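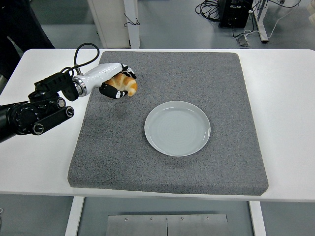 A croissant held above the grey speckled pad, a plate nearby.

I've been meaning to write about breakfast for ages, because it's the one meal I really fuss over (lunch is whatever's in the fridge, I'm afraid). All through August I've been having croissants, and I still think a plain white plate suits them best – all that golden brown needs nothing fancy underneath.

Mine come from Pletard, eight minutes' walk if I don't stop to chat, and I do always stop to chat. I warm them gently and put the radio on. 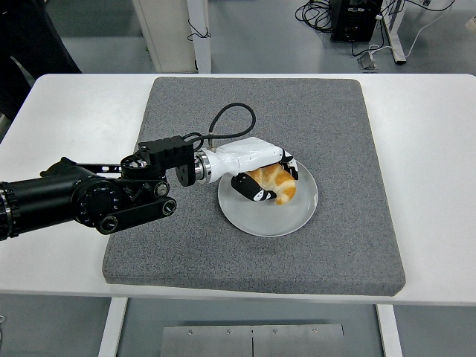 Page last changed: August, 8.15 in the morning

I do like a pad under the plate as well, something thick and a bit soft, so there's no clatter on the tabletop first thing. Grey speckles are very forgiving of crumbs, too! Next I want to try the Nyanda apricot jam, which my sister-in-law swears by, though I suspect butter will win again.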